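Comunicación política digital
Apuntes del tema 6: medir la atención en campaña

Partimos de una afirmación que se repite en casi todos los manuales del sector: el candidato que genera más conversación en redes llega mejor colocado a las urnas. Conviene leerla con desconfianza. La mayoría de los estudios que la sostienen los encargan consultoras que venden, precisamente, conversación.

El caso que trabajamos en clase es el informe de la consultora Gekex sobre las municipales de Granden. Analiza 1498 mensajes de dos candidaturas y concluye que la que publicaba en tono agresivo obtuvo un 33 % más de respuestas. El dato puede ser correcto. La conclusión que le sigue («el tono moviliza») no se deduce de él: una respuesta puede ser un aplauso, un insulto o una cuenta automatizada, y el informe las suma todas en la misma columna.

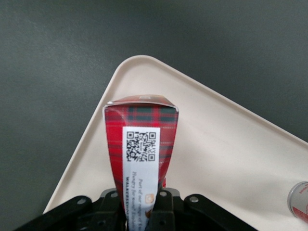
¿Sirve el número de respuestas para estimar la intención de voto?
Por sí solo, muy poco. Indica cuánta gente escribió, sin aclarar si vive en el municipio, si puede votar o si ya tenía decidido el voto antes de la campaña.

La herramienta Futov intenta corregirlo clasificando los mensajes por sentimiento. Sus autores la probaron con 1000 textos etiquetados a mano, pero no publican quién los etiquetó ni qué hicieron con la ironía, que en campaña abunda. Mientras no lo hagan, sus gráficos valen como hipótesis.

Para la próxima sesión: leer el anexo metodológico del informe Rosser (son 20 páginas, casi todas tablas) y señalar dos afirmaciones que los datos no respalden. Se entrega por escrito, una cara como máximo. No se aceptan resúmenes del informe.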